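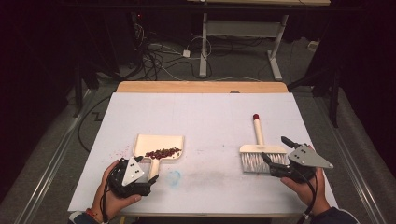
*Dustpan and brush on the whiteboard, beans in the pan, a Plokik gripper in each hand.*

**Subject:** Re: Plokik hand-held pair, worth it for a small group?

> Has anyone on the list bought the Plokik grippers from Wandholm? We're looking at two pairs and I can't get a feel from the product page for what a working day with them is like. Mainly I want to know about (1) comfort, (2) thin handles, (3) the cables, and (4) whether the starter tasks in the kit are any good or just filler. We have a Nieminen set now and it's fine, but it's heavy and the jaws are stiff.

Yes! We've had one pair since October and I've been meaning to write something up, so thanks for the push. Your questions in order, more or less.

**Comfort.** Really good, and I say that as someone whose wrists complain about everything. You hold them from below with your fingers around the body, so the weight sits in the palm and you aren't pinching. On our longest day we recorded for most of the afternoon with 16 minutes of break in total (not recommended) and I was tired but not sore. Coming from the Nieminen you'll notice it in the first five minutes. The one thing I'd change is the triangular plate with the holes. It sticks out to the side and I still clip it on things when I turn my hand quickly.

**Thin handles.** This was my big worry too. The jaws are narrow enough to get at a dustpan handle lying flat on the table, but you have to come in low and a bit from the side. Straight down from the top, the handle squirts away from you about half the time. Brushes are easier if you go for the bristle block, although then you have to think about how you'll turn the thing around to sweep with it. My advice is to let new people play for a while before you record anything. Our first batch was 30 takes of me chasing a dustpan and we threw out every one.

**Cables.** There's one per gripper and they run down past the wrist. You stop noticing them, mostly. Long sleeves help a lot! With bare arms the cable drags on the skin and you start holding your elbows in a funny way, and that shows up later in the motion data. I'd love a softer cable and I've told Wandholm so. They wrote back on a Friday evening, which impressed me, but made no promises.

**Starter tasks.** Better than I expected. The sweeping one is my favorite by a mile. Small dry beans, a dustpan, a hand brush, and you work over a big whiteboard laid on the table so everything wipes down after. We're at 531 kept takes on that task alone and I'm still finding new ways to do it. Two hands doing different jobs at once is exactly where our old data was thin. The folding task is weaker, and the instructions for it read like they were written in a hurry.

Two smaller things:

- The fit check at startup wants both grippers fully closed, then fully open. The manual has it the other way around.
- Pilledo's export tool reads the files fine, but update it first. The older version silently dropped the right hand for us and we lost a morning to that.

Price: we paid 828 for the pair, before shipping. For what we do I'd pay it again. If you mostly record one-handed pick and place, I'd keep the Nieminen set and spend the money on table time. For anything with tools in both hands, get one pair first and see who in your group ends up fighting over it, then order the second.

If you want, I can send a few of our sweeping takes (good and bad) so you can look at the tracking before you order. Reply off list and tell me which format you need.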